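Chapter 7
Looking Closer: The Magnifying Glass

Before you begin this chapter, take a magnifying glass and hold it over one printed word in this book. Move it slowly towards your eye. The letters become larger, then they lose their sharp edges, and after some distance they turn upside down. Why does this happen with such a simple piece of glass?

In the last chapter we followed light through flat windows and blocks. Now the surface is curved, and the light bends by a different amount at each point. We will find the focal length of a lens, draw the two rays which are necessary for an image, and learn what the number 4× on a shop label means – and what it does not mean.

You will need a hand lens, a ruler of 40 cm and a sheet of white paper. Please hold the lens by its handle, as finger marks on the glass will spoil your measurements. Never look at the sun through it.

Text: Thodoris Tzanetos
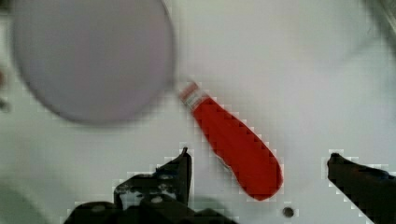

Page last changed: 29 March 2018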